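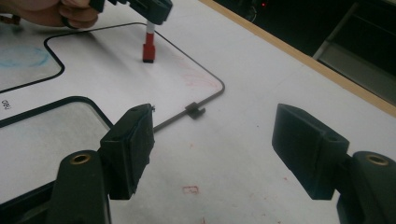 1/ Rainwater tanks, first-flush diverters and why mine was set up wrong for years
Drarnness, 10 January 2022. Long thread, mostly plumbing.

2/ The first water off a roof after a dry spell carries dust, bird droppings, leaf tannin and whatever has settled out of the air. A first-flush diverter sends that water into a vertical chamber. When the chamber is full, a floating ball seats at the top and the rest runs past to the tank.

3/ The chamber then has to drain through a small orifice at the base before the next rain. If it stays full, the next first flush goes straight into the tank and the diverter is just a fat bit of pipe.

4/ Sizing. Guides give a figure in litres per square metre of roof, and they differ a lot depending on how dirty they assume the roof is. Mine has 50 square metres feeding this downpipe and one overhanging gum. I allowed 20 litres in total, at the low end for a roof under a tree.

5/ Chamber volume is pipe cross-section times length. Nominal 100 mm pipe holds a bit under 8 litres per metre, so 20 litres needs over two and a half metres of drop. Plenty of single-storey houses don't have that below the gutter once you leave room for the fittings. Go up a pipe size, or split it over two downpipes.

6/ My original unit was a Kesto kit from the previous owner. The chamber held 6 litres. No fault with the kit, it was just sold for a carport and fitted to half a house.

7/ The drain orifice is the part that fails. It is a disc with a small hole, and fine grit finds it every time. Signs of a blocked one: no drip at the base in the hours after rain, or a chamber that sounds dull when you knock on it a week later.

8/ Discs come in several hole sizes. Smaller saves water during light rain but blocks sooner. I've moved up one size and accept the loss. Over a Drarnness winter it is a trivial amount next to what goes out the overflow.

9/ Put the strainer upstream of the orifice and make sure it comes out by hand. Mine needed a strap wrench, which meant it was cleaned once, in November, after I noticed the colour of the water.

10/ Colour: weak tea is usually tannin from leaves sitting in the gutter. The diverter won't fix that, as tannin keeps leaching all the way through a storm. Clean the gutters. Grey and cloudy is more likely sediment stirred up at the bottom of the tank.

11/ Related: fit a calmed inlet if you can. It's an upturned elbow at the bottom of the inlet pipe, so incoming water rises gently and leaves the sludge alone. Cheap, and easiest to fit when the tank is empty.

12/ And a floating take-off for the pump, so it draws from just below the surface. I used the Flinwood one with 2 metres of hose. Check the hose can't reach the floor when the tank is low.

13/ Mesh on every opening, overflow included. Mosquitoes only need one. Stainless lasts, the plastic kind goes brittle in the sun.

14/ We use this water for the garden, toilet and laundry. None of the above makes it drinking water. That's a separate job with filters, UV and testing, and your local rules may have a say.

15/ Someone asked about the Ruangrit automatic flush valve, which dumps the chamber on a timer. Haven't used one. My hesitation is a battery in a wet box at the far end of the house.

16/ Current routine: strainer out monthly, disc rinsed at the same time, gutters before the autumn rain and again after — sludge depth checked with a length of conduit whenever the lid is off.

17/ Still to do: the downpipe on the south side, which has no diverter at all. Waiting on a bracket.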